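**Progress report to Monar: end effector comparison, second period**

Status: on schedule for the grasping trials, behind on the force logging. Spending is within the approved budget line and no change is requested for this period.

## Scope

The work compares two end effectors on a shared tabletop: a parallel two-finger gripper (referred to as Mavow) on the left and a multi-finger hand (referred to as Prukum) on the right arm. Both are driven from the same controller, Igwe, so that differences in timing can be assigned to the hardware. The first period covered mounting, calibration and the safety review. This period covered grasp trials on rigid and soft household objects.

## Work completed

A total of 612 grasp attempts were logged. Each object was placed in 3 marked orientations, and each combination of object, orientation and end effector was attempted at least 5 times before any tuning was allowed. Attempts interrupted by an operator were kept in the log with a separate code and do not enter the success rate.

Position calibration between the two arms was repeated at the start of every session. Drift was small on the gripper side. The hand side needed a new tool offset in October after the wrist adapter was replaced, and attempts made with the old offset were repeated.

The single-arm series came first. Two-arm layouts followed, with a rigid object assigned to the gripper and a soft one to the hand. The aim of the paired layout is to measure whether one arm's motion plan slows the other, and whether the overhead view stays usable when both arms are low over the table.

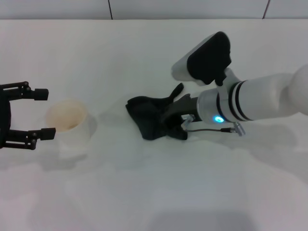
*Figure 1. Paired layout: parallel gripper open at the cup, multi-finger hand on the black cloth.*

Segmentation was the main source of error in the paired layout. A white cup on a white surface has weak edges under even lighting, and the planner at times placed the grasp center too far toward the base. The dark cloth had the opposite problem. It separates well from the table but poorly from the dark fingers of the hand, so the contact state could not be read from the image once the fingers were in the folds. Motor current was used instead as the contact signal for the hand.

## Results to date

**Rigid objects.** The parallel gripper was the more reliable of the two. Most of its failures were approach errors — one fingertip pad touching the rim or wall before the fingers closed — and these dropped once the approach speed was reduced over the last 30 mm. The hand could hold the same objects but took longer to settle, and its final pose varied more between attempts.

**Soft objects.** The hand performed better on cloth. It tolerated errors in the estimated height of the fabric, where the gripper tended to close above it or pinch a single fold that slipped during the lift. Bunched cloth was easier for both devices than flat cloth. Flat cloth remains unsolved for the gripper without an edge-finding step, which is outside the present scope.

**Controller.** Igwe ran both arms without a lost command. Planning time rose in the paired layout when the two work areas overlapped. Fixed zones removed most of the delay but also reduced the usable table area, and we do not regard them as a final solution.

## Problems and delays

1. Force logging. The sampling rates of the two devices do not match, and the current log format drops the gripper values that fall between hand samples. A revised logger is written but not yet tested on both arms together. Force data from this period should be treated as incomplete.
2. Cable routing at the hand. Wrist rotation is limited in software until a revised strain relief is fitted. The limit excluded one of the planned approach angles.
3. Surface contrast. A matte gray mat has been ordered so that the light-colored objects can be repeated against a second background. The white surface will be kept as the reference condition.

## Next period

- Test the revised logger on single-arm runs, then on paired runs.
- Repeat the light-colored objects on the gray mat.
- Fit the strain relief, remove the software limit and run the excluded approach angle.
- Begin handover trials from gripper to hand, rigid objects only.

Handover trials depend on the logger. If it is not accepted by the midpoint of the period, the flat cloth runs will be brought forward to use the bench time, and handover will move to the final period. The full attempt log, with failure codes, will be delivered with the next report in the format agreed at the start of the project.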